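Ran the numbers on my swim season, sort of

Quick one, I've got a bus to catch and the laundry is still in the machine.

So the masters season is done for me. Last meet was Indilholm, outdoor pool, early September, water colder than anybody admitted on the entry form. I swam the 400 free and the 200 fly. Yes, the fly. Kamlesh Vishwakarma talked me into it back in spring and then scratched with a sore shoulder. Noted, Kamlesh.

First 100 of the fly was fine. Good even. Long strokes, breathing every second one, hips up. Then the third length of the back half and my arms just went. Anyone who's swum it knows. You stop swimming and start sort of climbing. Matúš Malý was in the next lane and I could hear him breathing, that's how slow we both were. He got me by a touch. Two of us in the heat and I came second, so there's that.

The 400 went better. Went out too fast (again) but held on, and the last turn was the best turn I've done all year. Rostislav Urban had me doing nothing but turns for most of the summer. Push off, glide, out, go back, do it again. Boring as anything. Works though.

Things I'm changing over the winter:

Kick sets. I skip them. Everyone on the team knows I skip them, I go "fix my goggles" at the wall. No more of that.

Warmup. I did 600 at Indilholm and it wasn't enough, I was still stiff on the blocks. Want to try a longer one at Tolentino and see.

Early sessions. 6 a.m. was a mistake from day one. I'm a evening swimmer. Moving to the late group if Meinrad Mösli will have me, he's picky about who's in the fast lane and I am not fast.

Food. Banana and coffee is not a breakfast before a 200 fly.

Also new goggles, the old ones leak on the left. I've been told to try a pair with the softer seal. If you have a narrow face and a brand you like, comments are open.
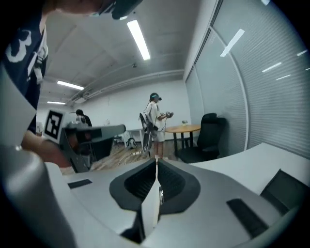

Vilém Bednárik
Blog author, slow lane regular

Oh and the relay. Nearly forgot. We're putting a mixed team together for Tolentino and we still need a backstroker. Doesn't matter how quick. Doesn't matter if you've never done a relay start either, backstroke goes first so you're in the water anyway. Practice is evenings, we do a bit of takeover work at the end and then everybody goes for soup.

I looked at last year's results and there were 18 teams in, so it's a proper crowd, loud, narrow deck, bring sandals. Bring two towels. I brought one last time and sat in it wet untill the medals, which we did not get.

Ok. Bus. More when the entries open.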